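Why I Gave Up on the Big Weekly Shop

So I promised I'd write about the food thing, and then March got away from me, and a few of you have been poking me in the comments (hi, Florêncio Valente, I see you). Okay. Food thing!

For years I did one enormous grocery run a week. Huge list, huge cart, home by noon, everything crammed in the fridge with a feeling of great virtue. And then by the middle of the week I'd be eating toast over the sink while a bag of spinach turned to soup in the drawer. I was so sure the problem was me. I bought a planner. I bought those stackable tubs. I had a color system for a while, with green lids for lunches, and I still have no idea where the green lids went.

What changed was moving to Jarnport, where the nearest big store is a bus ride up the hill and the nearest small one, Naciri, is 2 minutes from my door. I started going in most evenings just to be lazy. An onion, some eggs, whatever fish looked good. I figured I'd be broke in a month, because everybody says small shops cost more, and per item they do! But I kept my receipts in a jar and my spending dropped by 60 a month, and I hadn't even been trying. I think it's mostly the spinach. I buy a handful and I eat a handful.

The other thing is that I cook better. When I had a full fridge I'd stand there with the door open like it was a TV. Now I walk home with four things in a bag and I already know what dinner is. Last night it was lentils with way too much lemon, and I'd make it again tonight if I hadn't used up the lemon.

It's not all lovely. I run out of coffee constantly. If it's pouring I don't want to go anywhere, and then it's crackers (I'm fine with crackers). And washing up happens every single night now because I cook every single night, so the sink end of things has become a much bigger part of my life than I'd like.
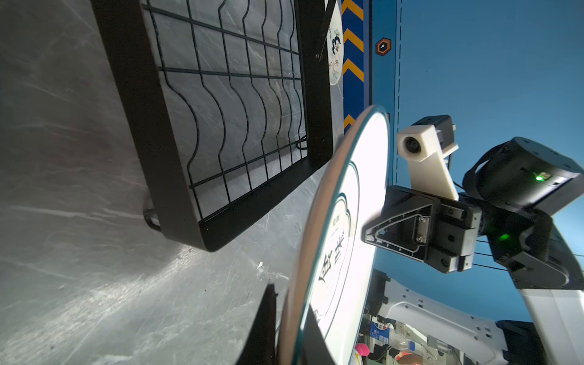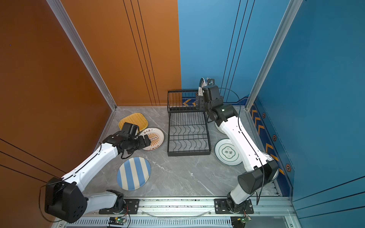
Orange, blue and gray marble pattern.
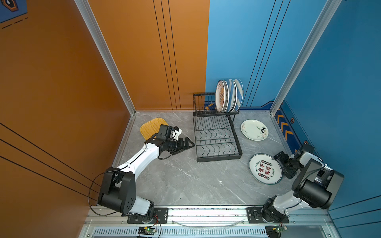
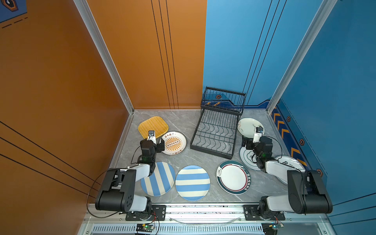
A couple of you asked what I keep in the house all the time, so let me think. Rice, always. Dried pasta, canned tomatoes, a big tin of olive oil, onions if I remember, and mustard, which I go through at a rate that worries people. Butter lives in the freezer. I used to keep flour but I never baked anything, so I gave it to Szymon Wilczyńska upstairs and got a loaf back, and that's a better use of flour than I ever managed.

Somebody also asked if this works with kids. I don't have any, so I can't tell you. My sister in Dutside has three and she laughed at me on the phone for quite a long time. She still does the big shop and says she'd do it twice a week if the car were larger, so take all of this as coming from a person who feeds one mouth.

Next time I want to get into the freezer, which I've been ignoring. There's a container at the back with no label and I'm fairly sure it's chili.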